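Call for Poets: The Trallmont Winter Reading Circle

Trallmont needs 14 people who write poems, or who have been meaning to since high school. We meet online twice a month, starting in February, and read our drafts aloud to each other. Crying is allowed. Explaining your poem for longer than it takes to read it is discouraged, and Refugio Pacheco has a bell.

You don't need a book, a degree or a scarf. You do need to bring one new poem to each meeting, 40 lines at the most. Rhyme is welcome if it knows what it's doing. Haiku count as poems, but please don't turn in one every single time. We noticed last year.

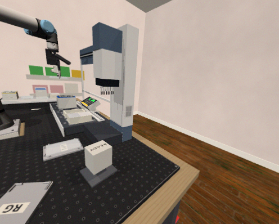
Everyone also signs up to host one Poetry Friday roundup on the blog, where you collect the week's links and say something kind about each. Taner Ateş will show you how the link form works. It works badly.

At the end we print a small chapbook, Vellum, on ordinary copier paper. Each member gets 2 pages and 5 copies, which should cover your family with a few left over.

There is no fee and no pay. To apply, send three poems and a sentence or two about yourself to Refugio through the contact form by Dec 7, 2025. Poems about crows go in a separate pile. It's a tall pile.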